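Capital planning for robot equipment

Print this page
E-mail this page

Capital planning for robot equipment is the work of deciding what robots, hands, tools and supporting equipment an organisation will buy, when it will buy them, and how the cost will be met over their working life. It is carried out before a purchase order is raised and continues until the equipment is sold or scrapped. The term covers fixed industrial arms as well as mobile and humanoid machines.

Scope

A robot is seldom bought as a single item. The purchase price of the machine is usually listed apart from the end effector (the hand or tool it works with), the control computer, software licences, spare parts, delivery, installation and training. Buyers new to the field often budget for the machine alone and find that the remaining items come close to the same sum again.

Most plans divide costs into two groups. Capital costs are paid once, at or near delivery. Running costs recur and include electricity, repair, replacement coverings, calibration, insurance and staff time. Some items can be placed in either group. A spare hand bought with the robot is commonly treated as capital, while the same hand bought two years later may be charged to repairs. The rule should be settled in writing at the start, as changing it later makes one year's accounts hard to compare with the next.

Hands and end effectors

The choice of hand has a large effect on the budget. A two-jaw gripper is cheap, strong and easy to repair, and is enough for boxes and parts of regular shape. A hand with several jointed fingers can hold a wider range of objects but has more parts that wear. Finger pads, joint pins and protective sleeves are consumables and should be ordered in sets.

In the Sencombe method, a planning scheme used by small workshops, hands are given their own budget line with a shorter life than the robot that carries them. The body is written down over 9 years and each hand over three. The Brulley variant of the method keeps the same periods but adds a fixed allowance of 3,000 pounds a year for each robot to cover pads, sleeves, cables and small fixings. Unspent money is carried forward once and then returned.

Site and floor

Site costs are the part of a plan most often left out. A walking or wheeled machine needs to cope with the floors it will meet, and a survey should record every change of surface, threshold and slope on its route. Carpet, timber and tile differ in grip and in how they wear. Doors and cupboards the robot must open should be measured, including the height of handles and the swing of the door.

Power and data also need to be priced. Cables laid across a floor may be acceptable during trials – permanent runs are normally put in trunking or overhead. Extra sockets, a charging point and a lockable store for batteries are building works and may fall under a different budget from the robot itself.

Methods of purchase

Outright purchase gives the buyer full control and is the simplest to account for. Leasing spreads the cost and may include repair, though the agreement should state who pays for damage to fingers and coverings. Hire is used for short trials. A shared purchase between two sites, as in the Zitamlow scheme, lowers the cost to each but requires an agreed calendar and a budget for transport.

Quotations are usually sought from at least three suppliers. The Adjei form, a single-page comparison sheet, lists for each supplier:

Price of robot without hands
Price of one hand and one spare
Delivery and installation
Length of warranty, in months
Lead time for parts, in weeks
Hours of training included

Suppliers who decline to give a lead time for parts are marked as incomplete and are not scored.

Timing

A common timetable allows 6 months from the first site survey to acceptance. Trials take up the largest share. Where the budget year ends in spring, orders are generally placed by February so that the invoice falls in the right year. Acceptance tests should be carried out at the buyer's own site, using the objects and furniture the robot will handle in service.

Review

Running hours are the usual basis for review. Under the Sencombe method the plan is looked at again every 2,000 hours, when actual spending on each line is set against the forecast. Lines that are over are either raised or moved to a cheaper part. Disposal value is entered as nil unless a buyer has made a written offer.

See also: Depreciation; End effector; Site survey; Whole-life cost

Last revised February 4, 2020
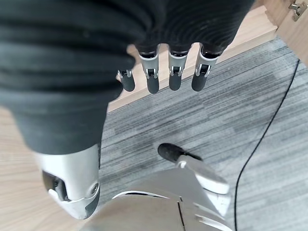

Robot fingertips with dark rounded pads, beneath a ribbed fabric covering.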